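Are laundry sanitiser additives worth paying for?
Posted in Cleaning and Laundry

My sister has started putting Nilter in with every wash and says I ought to do the same. It goes in the softener drawer and claims to deal with whatever a cool wash leaves behind. A 600 ml bottle lasts her less than a month, and she has two children in football kit, so perhaps she has her reasons. I live on my own and work in an office.

I wash nearly everything at 30 with an ordinary powder. My clothes don't smell when they come out, but the tea towels and dishcloths sometimes do once they've been used for a day. Is that the low temperature, or am I being talked into buying something? The label is all shields and sparkles and very little about what it does.

Kacper Adamczyk

Edenine
I'd put the bottle back on the shelf. Look for the contact time on the label, if there is one. A lot of these products want to sit on the fabric for a good while, and a softener drawer empties into the last rinse, which on my machine is over in minutes. So either you stop the machine and let it soak, or you're paying to scent the drain. Ask your sister which she does.

Tea towels are a different matter from shirts. They pick up grease, and grease doesn't shift well at 30 whatever you pour in after it. Wash them by themselves at 60 with a powder that has bleach in it (most liquids don't) and don't leave them sitting in the drum afterwards. I fold mine when they're properly dry and they go straight in the drawer.
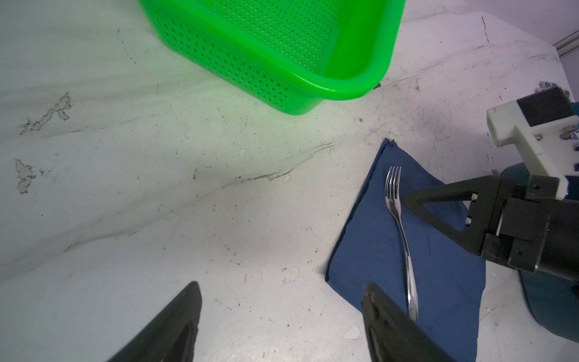
Dark blue cloth, folded, with the green basket.

Dark cloths may fade a bit at 60. I'd sooner have a faded one than a smelly one. If colour matters to you, keep the dark ones for drying glasses and use white cotton for anything greasy.

Also check the machine before you blame the powder. Pull back the rubber seal and have a sniff. If you only ever run cool washes there's probably a grey film in there, and no additive in the rinse is going to cure that. Run it empty and hot, clean the drawer, leave the door ajar.

One exception — if somebody in the house is ill or has a skin infection, follow what the doctor or pharmacist tells you and ignore strangers on here.

Dorota Sadowski
Agree about the seal, less sure about the rest. I used Lukico for most of last winter and the towels did smell better, but I'd also started hanging them outside by then, so I can't tell you which did it. I stopped buying it in June and haven't noticed a difference.

Wouldn't boil anything. My mother did and it wrecked the elastic.

Hakim
just use vinegar, works for me, 100 times cheaper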